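September 15, 2025

Spent the morning on the budget sheet and the afternoon going back over it. The number I keep coming back to is 912. That is what is left in the equipment line for the rest of the year after the July order, and I have to decide what it buys before the quote from Lorska runs out.

The quote is for finger pads for the hand-held grippers. They sell them in pairs at 161. I asked if there was a lower price for five pairs and they said no, but shipping would be free. Five pairs comes to 805. That would leave 107, enough for tape, screws and printed tags, and nothing else.

The other choice is Cokov. Their pads are cheaper, but they only fit with an adapter plate, and the plates are sold separately and ship slowly. I wrote to ask if the plates could be made here from our own drawing. No answer yet.
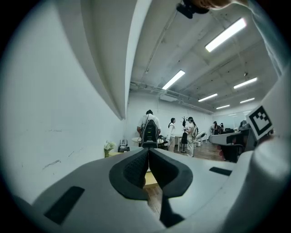
What wears out first is the pads, and I did not plan for that when I wrote the budget last winter. I put money into housings and mounts and treated the rubber as a small thing. The two dark gray pads sit in a V with a narrow gap between them, and the left one has the honeycomb texture on its inner face while the right one is smoother. I want to settle on one surface before I order, because mixing them makes the spares harder to manage. The textured kind is what Lorska quoted. If I go with smooth I have to ask for a new quote, and that is another week.

The tags are cheap enough that I should stop thinking about them. A black-and-white square on a white tag costs next to nothing to print. I will order a sheet and put the spares in the drawer with the screws.

Also on the list is a bench from Kostudwood, 274 with delivery. I would like somewhere fixed to do the gripper repairs instead of clearing a desk each time. It does not fit if I buy five pairs of pads. With three pairs it does: 483 plus 274 is 757, and that leaves 155. Three pairs might get us to the end of the year. I went back through the repair notes to check and they are not good enough to say. Some entries have no date and a few just say "replaced." From tomorrow I am writing down the tool, the side and the day every time a pad is changed.

Called Sveinbjörnsson at four about the service plan. They want 9 a month per tool. I said I would think about it. It covers cleaning and alignment, which we do ourselves now, and does not cover rubber parts, so I will most likely say no.

Plan for the week: get the answer on the adapter plates, pick a surface, order three pairs, hold off on the bench until the pads are in. Ask if the quote can be changed from five pairs to three without losing the free shipping. Renew the parking permit.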